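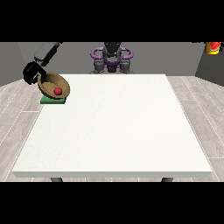 Table (furniture)

14 shares | 3 comments

A table is a piece of furniture with a raised, flat top supported by one or more legs, a frame or a central base. It is used for eating, writing, working, playing games and displaying goods. The word comes from the Latin tabula, meaning a board or plank, and reached English partly through Old French. In Old English the form tabele had largely replaced the earlier word bord, which survives in expressions such as "room and board."

History

The earliest known tables were made in ancient Egypt, where small stands of wood or stone kept objects off the floor. Meals were served on large plates set on a stand, and people of rank played board games on low tables built for the purpose. In Mesopotamia, metal was used as well as wood.

Greek tables were usually light and low. They were placed beside a couch at mealtimes and pushed under it afterward. Most had three legs, which allowed them to stand firmly on an uneven floor. Roman makers produced a wider range, including round tables with a single support and heavy marble tables with carved slabs at each end. Certain woods were highly prized in Rome, and a fine tabletop could be a sign of great wealth.

In medieval Europe the usual dining table was a set of loose boards laid across trestles. It could be taken down after a meal, leaving the hall free for other uses. Tables with fixed legs became more common in the fifteenth and sixteenth centuries, as wealthy households began to set aside separate rooms for dining. The refectory table, a long form with heavy legs joined by stretchers near the floor, was first associated with monasteries and was later adopted in large houses.

The seventeenth and eighteenth centuries brought many special types. Gateleg tables had hinged leaves held up by swinging legs. Card tables, tea tables and dressing tables were made for particular activities, often with folding tops or small drawers. Factory production in the nineteenth century lowered prices and made matching sets of tables and chairs available to more households. In the twentieth century, steel tubing, molded plastic and wood-based panels came into general use.

Construction

Most tables consist of a top and a supporting structure. In the traditional four-legged form, the legs are joined below the top by horizontal rails known together as the apron. The apron stiffens the structure and helps prevent the top from sagging. Some tables also have stretchers, which connect the legs lower down.

A solid wood top expands and shrinks across the grain as the moisture in the air changes. For this reason it is normally fixed with wooden buttons, slotted screws or metal clips that permit slight movement. A top that is held too tightly may split or warp. Panels made from wood fibers or layers of veneer are more stable and can usually be fastened directly to the base.

Pedestal tables rest on a central column with a broad foot. They leave more room for the knees, but the base must be heavy or wide enough to keep the table from tipping when weight is placed on the edge. Trestle tables use a support at each end, commonly joined by a long beam.

Materials and finishes

Wood remains the most widely used material. Oak, maple, walnut and cherry are common hardwoods for dining tables, while pine is often chosen for kitchen and work tables. Glass tops are generally made from tempered glass, which breaks into small pieces. Stone is durable but heavy, and porous types such as marble can be stained by wine, oil or fruit juice if they are not sealed.

Finishes protect the surface and affect its appearance. Oil and wax give a soft look and are easily renewed, but offer limited protection from heat and liquids. Varnish and lacquer form a harder film. Plastic laminates, bonded to a core of fiberboard or particleboard, resist many household stains.

Common types

Dining tables are designed for seated meals and are often made with leaves that extend their length. Coffee tables are low and stand in front of a sofa. Side tables and nightstands hold lamps and small objects. Console tables are narrow and are placed against a wall. Workbenches are strongly built tables intended for manual trades, and may be fitted with a vise. Drafting tables have a top that can be tilted. Picnic tables usually have attached benches and are treated for outdoor use.

Nested tables are made in graduated sizes so that the smaller ones slide beneath the largest. Drop-leaf tables have hinged sections that hang down when not required. The most familiar arrangement has 2 leaves, one on either side of a fixed center.

Dimensions

Dining tables in the United States are commonly between 28 and 30 inches high. Counter-height tables stand near 36 inches and are used with tall stools. A width of 24 inches is often allowed for each seated person. Tables for young children are made lower, and many schools use adjustable models so that the height can be matched to the age of the class.

Care

Manufacturers generally advise that tables be kept away from radiators and strong sunlight, which can dry or fade wood. Spills should be wiped promptly with a soft cloth. Pale rings left by hot or damp objects are often caused by moisture trapped in the finish, and may be removed by polishing if the damage is shallow. Deeper marks may require the surface to be sanded and refinished.

See also

Bench
Desk
Trestle support
Workbench

Last revised 23/04/2019

541 shares | 172 comments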